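Progress report for August: the open day in Jondport
To: Bahman Asadi, Jafarzadeh Fund

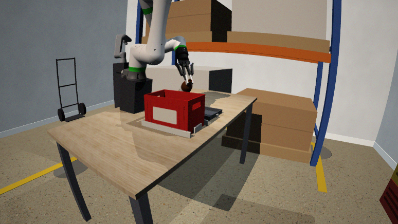 Hi Bahman,

You asked for the short version this time and I'm going to try, but the open day was the big thing this month and I have a lot to say about it, so get a coffee.

We opened the doors at 10 on Monday morning. I had told everybody to expect a slow start, and then there was a line down the stairs before I'd found the extension cord. By the time we closed, 155 people had signed the guest book (a few of those are kids who signed more than once, I've seen the handwriting, but I'm reporting what's in the book). For comparison, your grant agreement asked us to get "a meaningful local audience," and I think we can call that one met!

The format was what I described to you in the spring. Tahmineh Parsa gave a talk every hour in the front room, then people moved through to the big screen and watched Ano run the ball and crate task in the simulator. Ano is what we're calling the control software now, by the way. The old name was terrible and I've stopped using it, so please change it on your side too if it's in any of your paperwork. The warehouse it works in is Prillarum, same as before: the table, the racks, the pallet with the cartons, the yellow lines on the floor. People really liked the floor lines. One man who used to drive a forklift spent a good while telling me where he would have put them instead, and I wrote it down.

The task itself is easy to explain to visitors, and that's a big part of why we picked it. There's a small brown ball and a red crate, and the arm has to get the ball into the crate. Kids got it right away. Adults wanted to know why it's hard, and Tahmineh has a nice way of answering that: she asks them to pick up a grape with two rulers. We had rulers. We did not have enough grapes.

We ran the task live all day with the starting position changed before every run, and visitors got to choose the change. That was Tahmineh's idea and I argued against it, I was so sure we'd look silly. We did look silly a couple of times. The worst was right before lunch, when the arm came in too low, bumped the back of the crate and dropped the ball on the table, and the whole room went "ohhh" like it was a missed penalty kick. Then we reset and it worked and they cheered. I take back everything I said about the idea.

What did we learn for the project? More than I expected. The misses were nearly all of one kind: Ano is fine at grabbing the ball and fine at carrying it, and then it lets go a little early when it comes in over the back rim. We'd seen that in our own tests, but we had been starting the ball in the same few places and it didn't look like much. Visitors put it in places we never would have (one girl wanted it as far into the corner as we'd let her, every single time). So the release step is now first on the list, ahead of the faster arm motion I promised you last time. I'd like to push the faster motion back by 2 weeks. Tell me if that's a problem for your board.

The other delay is the second table. The room is built in Prillarum but we haven't started testing in it, and I'd rather not show it until we have.

Money: we're on budget except for the projector rental, which went over because I kept it an extra day. I moved that from the travel line. Receipts are in the folder. Catering came in under, see above about grapes.

A few things people asked for on the comment cards:

More chairs.
A version they can try at home. (We can't do that yet. I said so.)
To see a real arm next time. Tahmineh and I have talked about this and we'd both love it, but it's a different size of project and I don't want to sneak it into this one. Can we put it on the agenda when you visit?
Shorter talks. Tahmineh has seen this one and has cut hers down to 10 minutes.

Two of the teachers who came have asked whether we'd do a session at their schools. I said yes in principle and no dates until I'd talked to you. It would be the same talk and the same task on a laptop, so the cost is mostly gas and my time.

For next month the plan is the release step, then a full set of runs with the visitors' starting positions (we saved them all), then the faster motion if there's room. I'll send you the run results as soon as they're in, good or bad.

Call me any afternoon after 2 if you want to go over the schedule change.

Contact: Ano project office, Jondport | Copyright Ano project, all rights reserved | Back to top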